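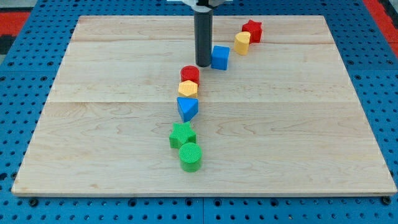 Week 5: Working a support queue

Right, last week we got as far as what a ticket is and who is allowed to close one. Today I want to talk about queues, and about why a dealer with a perfectly decent phone team can still leave customers stewing for two days.

I'm going to use Prondley again (they sell and service dairy equipment) because you've already got their export in the course folder. It covers February and has 743 tickets in it. Open it and sort by the column called "first touched". See the gap in the middle? 284 of those tickets came in by voicemail, and a voicemail only became a ticket when somebody typed it up. So the clock in the software starts late, and the response times in the monthly report look lovely. The farmer's clock started when the milk pump stopped!

Please write this down, it comes up again in week 8: measure from contact, never from ticket creation.

Triage

Most desks I've worked on used some version of urgent, normal and whenever. Ellent, where I spent far too many winters, had seven levels and we all used the top one. I'd start with two. Is the customer's machine stopped, yes or no? If yes, it jumps. Everything else goes oldest first, and you don't get to skip the boring ones (I know, I know, the printer ones).

Bianca Dobre asked after the last lecture whether big accounts should jump as well. Plenty of firms do it, and some put it in the contract. My own view is that if you're going to do it, make it a written rule the whole desk can read, or you'll get people quietly moving their favourites up.

Handing over

A handover note needs what the customer said, what you tried and what you promised. Look at ticket 385 in the export. It changes hands four times and the customer is asked for the serial number every single time. Painful reading, but do read all of it.

For the practical we'll be in Zenduseo, the training version, so your Lungu login won't work there. Set up a new one before you come, it takes around 2 minutes.

To hand in by 19th March: one page on ticket 385, saying where you'd have stepped in and what your note would have said. Bullet points are fine. Reading is chapter 4, and skip the bit on chatbots, we'll do that properly later on.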